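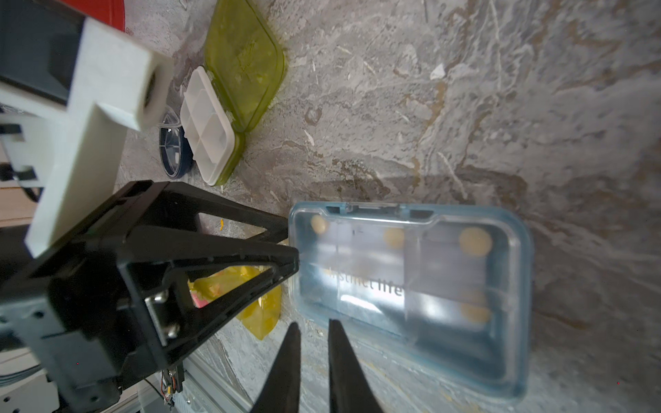
Pill organizer lids pop open in a bag. How do I stop it?

Nives Dal Bello
I carry 7 days of tablets in small plastic organizers. The lids open in transit and the tablets mix. Is there a fix short of buying new ones?

Giorgia Barbieri
Check the catch first. Close each lid empty and push up from the inside edge. If it opens with no click, the tab is worn and cleaning will not help.
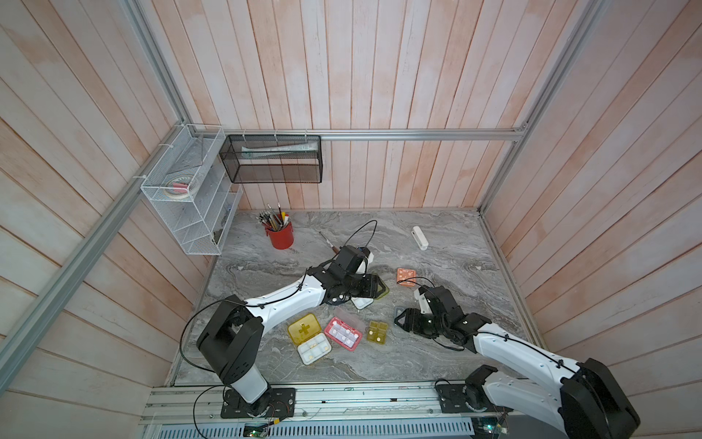

Lid design matters more than price. A single lid over several compartments puts the whole load on one catch. With the yellow box, once the lid with the white cross is flipped open, the tablets in the base have nothing over them. For a bag I would use separate lids, one per compartment. My Wevden has held since November.

Mechthild Kuster
Masking tape across the lid, one strip, ends folded under for a pull tab.
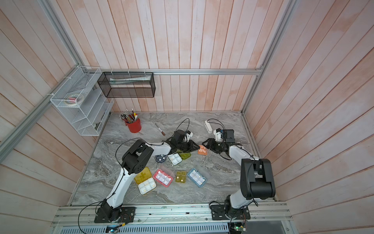 Replace the strip when it stops sticking. Do not put tape on the inside of a compartment. A rubber band also works but slides off round corners.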